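Bideck Robotics Bench Group
Minutes of the meeting held 30 August 2022

Present: Demyd Dmytriv (chair), Hortensia Durán (minutes), members from Skarkton and Harasym
Apologies: Nurent

1. Minutes of the last meeting
Agreed with one correction. Rule 7 covers all powered arms, including those on loan.

2. Bench rules for small arms
Demyd went through the draft. Servo leads must be tied back before power goes on, and one named person holds the switch while an arm is moving. 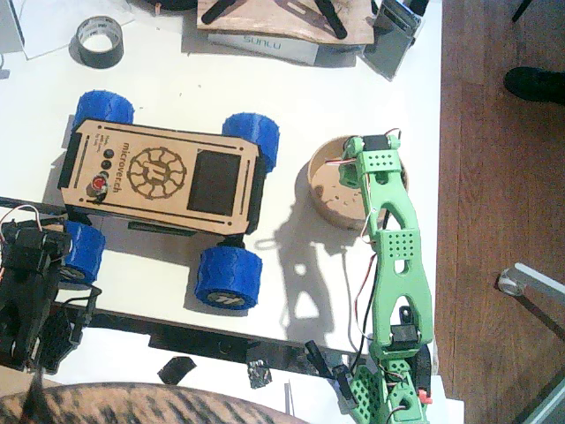
Harasym asked if the rule should apply to arms driven by hand from a leader arm. Agreed that it should. The wording will say "any arm under power — however it is driven".

3. Printed grippers and wheels
Hortensia reported on the inspection sheet. There are 23 entries so far and most are complete.

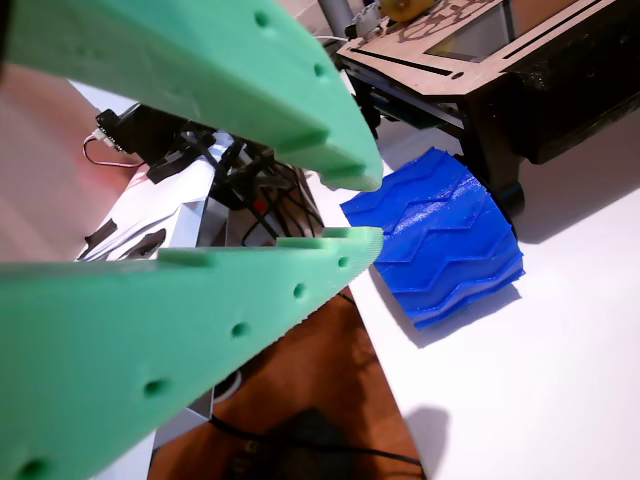

The sheet will ask for the print material, the date fitted and the name of whoever checked the part. Skarkton wanted a line on wear. It was noted that on green fingers with stepped, toothed tips, and on a blue wheel with deep zigzag tread, the edges are the first place to look for damage. Layer splits are to be written down even when the part stays in use. Demyd will add a box for this.

4. Shared tables
A rover may share a table with an arm if its drive is switched off. Skarkton would prefer a marked line between them. Left open until September.
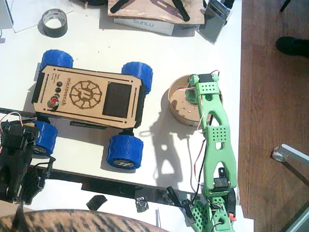

Item 4: rover and green arm on the same table.

5. Actions
DD to send out draft 2 of the rules.
HD to reissue the inspection sheet.
Skarkton to propose wording for the marked line.

Next meeting in September, date to be confirmed.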